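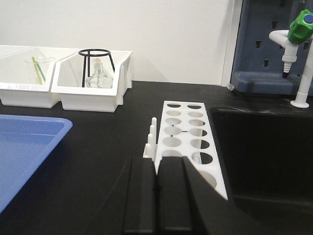
A beaker and two colored strips at the back of a lab counter.

I have lived in Disley for 44 years, and for most of them I gave no thought at all to what came out of my kitchen tap. I filled the kettle, I filled the dog's bowl, and every summer I filled that awful wading pool the kids loved so much. Then last December the town mailed us its yearly water report, and (I blame the weather) I sat down and read the whole thing, all three pages of it.

Well, I didn't understand a word! There were columns and abbreviations and a footnote that sent me to another footnote. My neighbors on Plader Street had tossed theirs in the recycling, and I can't say I blame them. But we pay for this water, and we give it to our babies and our tomato plants, and I think we ought to be able to read about it without a dictionary. 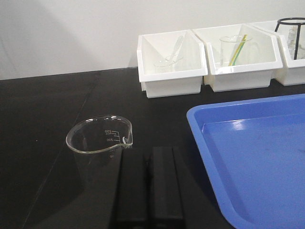
Should a town have to explain its water in plain words?
It should, and in the same envelope as the bill, so that people who never go online get it too.

Siltavura, where my sister lives, has only 700 households and a very small town office, and they manage it nicely. Their letter says where the water comes from, what was checked, and what changed since last year, and there is a phone number at the bottom that a real person picks up. I called it once, just to see, and we had a lovely long talk about the old pipes under Dierckx Road.

I would happily pay for the extra stamp. Put the tables in the back for the folks who like tables, and give the rest of us two pages we can read over coffee.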